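Vistside Residents' Association
Minutes of the April meeting
Held in the lounge at Skarkby House, Wednesday, 7.30 pm

Present: the chair, the secretary, the member for parking, the member for the garden, and eleven households. Apologies were received from three households in the Tudero block.

1. Minutes of the last meeting
Agreed, with one correction. Under item 4 the word "gate" should read "grate". The secretary has changed the file copy.

2. Matters arising
The blocked grate by the lower bins has been cleared. The letter to the council about the street lamp on Skarkby Lane was sent and a reply is still awaited. The spare keys to the meter cupboard have been found and are back on their hook.

3. Accounts
The balance in the current account stands at £2000. One bill was paid in the month, to Tamura for the stair cleaning, at £212. A member asked whether the stair cleaning could be moved to a fortnightly visit over the summer. The secretary will ask Tamura for a price and bring it to the next meeting. The insurance renewal has not come yet.

4. Cycle store
The meeting had a long discussion on this. The store is full and several bicycles have not been moved since last year. Two have flat tyres and no chain. It was agreed to tie a paper label to every bicycle, asking the owner to write a flat number on it and leave it in place until the end of next month. Bicycles with a blank label after that will be moved to the yard and kept there for a further month before they are given away.

A resident from the Tudero block said that children's scooters should be treated in the same way. This was agreed.

It was also proposed that the store door be kept locked in the daytime. Views were divided. Those with small children found the lock stiff and would like it seen to first. The proposal was put off until the lock has been oiled or replaced.

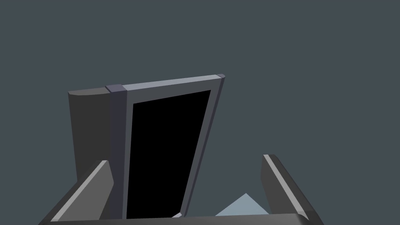 Question from the floor: Will there be a charge for keeping a bicycle in the store?

Reply from the chair: There are no plans for one. The upkeep of the store is paid for out of the yearly charge, and any change would have to be voted on at the annual meeting.

5. Garden
The two apple trees by the east wall were pruned in February. The water butt leaks at the tap and needs a new washer. The member for the garden asked for £40 for compost and bean seed, which was agreed with none against.

There was a complaint about bonfire smoke. Residents are reminded that garden waste goes in the brown bin or on the heap and is not to be burned.

6. Parking
The white lines in the front car park have nearly worn away. Two quotes are being sought for repainting. Until the work is done, drivers are asked to park square to the kerb and keep the space by the side entrance free for deliveries and ambulances.

A van has been left across the turning area on several evenings. The member for parking will put a note on it.

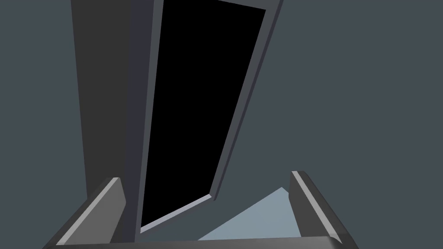 Grey frame with black panel, seen at an angle

7. Noise
One household reported a washing machine running after midnight. The house rules ask for quiet from 10 pm to 7 am, and a copy will go up again in both entrances.

8. Any other business
The lounge will be closed for floor varnishing for the first week of next month. Anyone with chairs or boxes stored there should take them out beforehand.

A request for a second notice board in the Tudero entrance was held over.

The meeting closed at 9.05 pm. The next meeting will be in the lounge at the same time next month.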